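4.2 Does planning predict adherence?

Advice on restrictive eating leans heavily on the idea that people who plan their meals keep to the diet and people who do not will drop out. The claim is repeated so often that it is rarely tested. Where it has been tested, planning is usually measured by asking people who have already succeeded how they did it, and a person who has kept to a diet for months has every reason to remember being organised. We therefore treat the link as open.

Our own data come from the Flisby cohort (n = 1146), whose members agreed to cut out grains, pulses and added sugar, and who kept a weekly plan in the Tistex diary. Of these, 400 were asked to submit the plan before the week began, and the rest could fill it in whenever they liked. If planning does the work claimed for it, the first group should have kept to the rules more closely. After 7 weeks we could find no difference that survived adjustment for age, household size and earlier dieting. The early planners wrote longer plans. They did not follow them any better.

We would be wary of reading too much into this. A plan handed in on time may have been written to please the study team, and some of the late plans were plainly copied from what had been eaten. The Szilágyi scale, which we used to score the detail of each plan, rewards length. A plan reading "eggs, then leftovers" scores close to zero even if the writer knows exactly what the leftovers are. We raised this problem in the pilot at Ilar and did not solve it.

There is also the matter of what counts as a lapse. The diary asks for a yes or no against each meal, which suits a supper of meat and greens and suits mixed plates badly. Fig. 3 gives a plate of the kind that caused trouble in scoring.

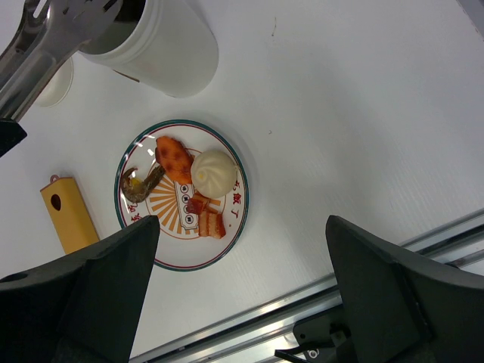 Fig. 3. Mixed plate with permitted and excluded items.

Scoring by the whole meal assumes that one excluded food spoils the rest, and it is a strong assumption to build into a yes or no box. Under that rule a person who eats a single biscuit after an otherwise strict dinner is recorded in the same way as one who orders a pizza. The plate in Fig. 3 would be a lapse on account of the steamed bun alone, while the shrimp across from it would earn no credit at all. Scoring by item treats the two separately, but then asks the coder to judge fried foods whose contents cannot be settled by looking. Neither method is satisfactory, and earlier papers seldom say which they used.

We re-scored 100 diaries by item to see whether the choice mattered. Overall adherence rose, as it was bound to, but the gap between early and late planners stayed too small to interest us. This does not show that planning is useless. It does suggest that the confidence with which it is recommended has run well ahead of the evidence, and that the question of cravings, to which we turn in 4.3, deserves more of the attention.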